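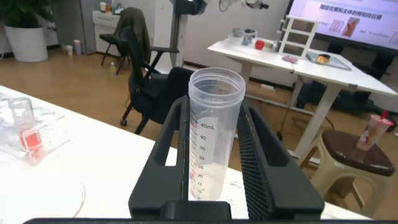 Endstead Robotics Club — Minutes, 2019-09-24

I'm taking minutes this term, so sorry in advance, I write the way I talk. If I got something wrong, tell me before the next meeting and I'll fix it.

We started a bit late because half of us were still eating. Good turnout though, especially with the new people who signed up in August (welcome!). Last meeting's minutes got approved with one correction: the spare gripper pads were ordered, they just haven't shown up yet.

1. Lab Helper project

This is our entry for the Farden student challenge, and it took up most of the evening. For the new folks: the arm has to pick up a 50 mL tube, move it to a rack, and let go without knocking anything over or spilling. We're calling the control program Abella now. There was a vote and it won by 2, so please stop calling it the other thing.

The grip team gave their report. We're up to 181 recorded practice runs, and the goal we set was a lot higher than that, so we talked for a good while about whether the goal was silly. I think it was, a little. We agreed to keep going until the end of the month and then look at which runs are any good before we ask anybody to do more.

The clear plastic is still the big headache. Abella finds the colored liquids pretty well, but an empty tube against a white table gives it fits, and a tube with a little clear liquid isn't much better. Two ideas came up: put a dark mat on the table, or leave the table alone and practice more on the hard ones. I was for the mat. I lost! The argument was that the Farden rules don't promise us a mat on the day, and okay, that's fair.

We also went back and forth on how hard to squeeze. The ribbed pads hold nicely, and some people want to close more gently so the tube doesn't get pushed sideways on the way in. The grip team will try three settings and write the results on the shared sheet — all of the results, please, including the ugly ones.

2. Table setup

We went over the practice layout so that everybody puts things back the same way. Rack toward the far side, colored liquids in the clear containers, and a good open patch left in the middle for the arm to work in. Other objects can stay on the table, as the challenge table will have some clutter too. We use water with food coloring and that's it. Someone asked about cooking oil and the answer was a very loud no.
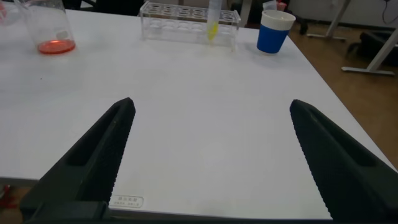 3. Money

We have $3587 in the account, which sounds like a fortune until you add up the trip. The Trelow store has offered us a discount on servo parts if we order before the end of the month. Everyone voted yes on that. I still need receipts from two people, and you know who you are.

4. Trip to Farden

The bus holds 33 and we have room for parents, so forms need to come back signed by next meeting. No form, no seat. The arm rides in its case in the back row, same as last year. We didn't settle lunch. Pizza was mentioned many times.

5. Other stuff

The new members asked for a beginner session on driving the arm by hand, and I'd love to run that with anyone who wants to join in (I learned the hard way, so I have plenty of tips). We'll do it an hour before the next meeting.

To do before next time:
Grip team — three squeeze settings, results on the sheet
Me — servo order, beginner session handout
Everyone — trip forms, receipts

Meeting closed after we wiped down the tables and put the tubes away.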